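May 21, 2024
Bench notebook, small items and boxes
Written by Diệp Sầm

Continuing from the April pages. The question is still the same one: which box should the small desk items live in, so that a person who needs a pencil does not have to open three drawers and ask two colleagues. In April we tried the deep trays from Rolwood and I wrote my complaints there, so I don't repeat them. Short version: the trays are nice, but everything short goes to the bottom and stays there.

Today I worked only at the wooden tables in the big room. The small room has better chairs, but the light is poor and I can't judge if a box is easy to see into when the room itself is dark. In the big room I have the windows, and also the long lamp on the ceiling. I wanted to look at the translucent plastics in strong light, because from the catalog everything looks equally clear, and then you get it and it's like looking through milk.
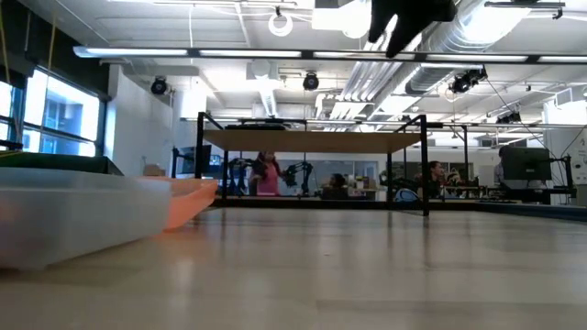 The frosted kind is my first topic. I had hopes for it. It hides the mess, and Gulyás likes that very much, he says a shelf of frosted bins looks calm. I agree it looks calm. But for me a bin which hides the mess also hides the pencil. If we use frosted bins we must use labels, and labels mean that somebody must keep them correct. In our group this works for two weeks. I propose to keep the frosted bins for big things where one look from the top is enough, and to use fully clear ones for writing tools and everything smaller than a hand.

Second topic is lids. I wrote in April that I prefer boxes without lid. I change my opinion now, partly. Without lid the boxes can't be stacked, and we have 12 small boxes to place on one shelf board. With a loose lid, the lid walks away to another table and is used as a plate for screws. So the lid must be attached to the box. The hinged ones from Hudent are the ones I want to compare with what we already have.

My method for comparing, so that others can repeat it:

Put the box in the middle of the table, lid open, nothing inside.
Put the things to be stored around it, each one separately, not touching.
Pack the long things first, then the short ones.
Close the lid without pressing. If it needs pressing, write it down.
Open again and take out one named thing. Write down if you had to move another thing first.

For the things I took the usual company from any desk: marker, highlighter, pencil. The calculator I don't want in the box. It is the one item which people use while standing, so it can stay up on the small shelf at the back of the table, where it is easy to reach and also easy to see that it was returned.
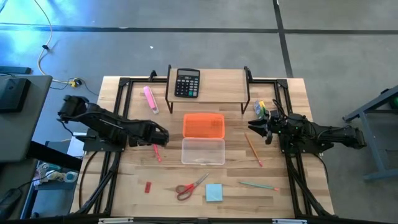
Reading time: 2 min

Some notes on the packing order. I always believed the pencil is the difficult one, being the longest, and this is true if you think only about length. In the diagonal it goes in many boxes that look too short. But a pencil in the diagonal makes two triangles, and the triangles are bad places. A marker fits into a triangle only if it is thin. The highlighter is thick and it wants its own side. So the order I recommend is highlighter first along the wall, then pencil, then the thin marker where it wants to go. I know I wrote "long things first" in the method above. I leave it standing there so that one can see how I started, but please use the new order from now.

Question for the next meeting: do we want the pencils sharpened before they go in? A sharpened point draws on the inside of clear plastic and after some months the box looks old. Gulyás has a bag of caps somewhere. I don't trust the caps, they fall off and then we have one more kind of small item to store.

I also thought again about dividers. The Atside catalog has a set where you cut the strips yourself. I like that they are cheap. I don't like that a cut strip has a sharp corner, and when you look for an eraser with your fingers you find the corner first. If we order them I would like to round all corners with sandpaper before anybody uses them. This is boring work but it takes one afternoon and I can do it.

Measurements still to do. My steel ruler is at the other bench, so only a reminder to myself:

inner length of each box, corner to corner too
height under the closed lid, not the height of the outside
opening angle of the lid. I want 90 degrees at minimum, more is better
does the open box stand by itself, or does the lid pull it to the back

The last point is important to me. A light box with a heavy lid falls to the back when it is empty, and you notice this only when you take out the last pencil. One of the old boxes in the drawer does this every time.

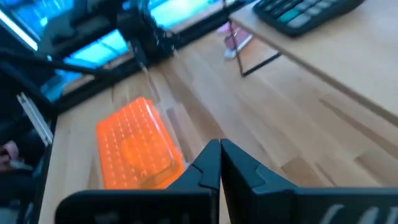

Color was discussed less than it deserves. My first idea was one color for each kind of content, for example green for electrical, blue for cleaning things, and so on. After thinking more I would give it up. We would need 7 colors and people remember maybe three. What I would do instead is to take one strong color for everything which must come back to the shared shelf, and let the private boxes be any color. Orange is a good candidate. On the pale wood it is easy to find, also from the side of the eye, and the translucent orange lets you notice something darker inside. The rows of small bumps on top also interest me. I would like to know if they are only decoration or if they help the next box to stay in place. To be tested with two equal boxes, one over the other, and a gentle push from the side. If they slide, then the bumps are only a place for dust, and I would ask for a smooth lid that can be wiped in one movement.

About the tables: I am for leaving the wood as it is. There was a proposal to cover it with a soft mat, to make less noise when a box is put down. The seams between the strips of wood are useful for me, I use them as lines when I put the things in a row. A mat would take this away, and the edge of the mat would catch the corner of every box. If noise is the problem, four small felt dots under the box are enough.

Decisions from today, as far as I can decide alone:

Frosted bins for large things only.
Lid attached, always.
Calculator stays on the raised shelf, no box.
Orange for shared boxes, if the others agree.
Packing order: highlighter, pencil, thin marker.

Open:

Dividers yes or no. Ask for one sample set first.
Caps for pencils. Ask Gulyás where the bag is.
Stacking test with the bumps.
Rulers. I forgot rulers completely. A 30 cm ruler will not go in any of the boxes we have, also not in the diagonal. Maybe a hook on the side of the shelf — to check if the board is thick enough for a screw.

Next time I start with the measurements, and I bring my own ruler.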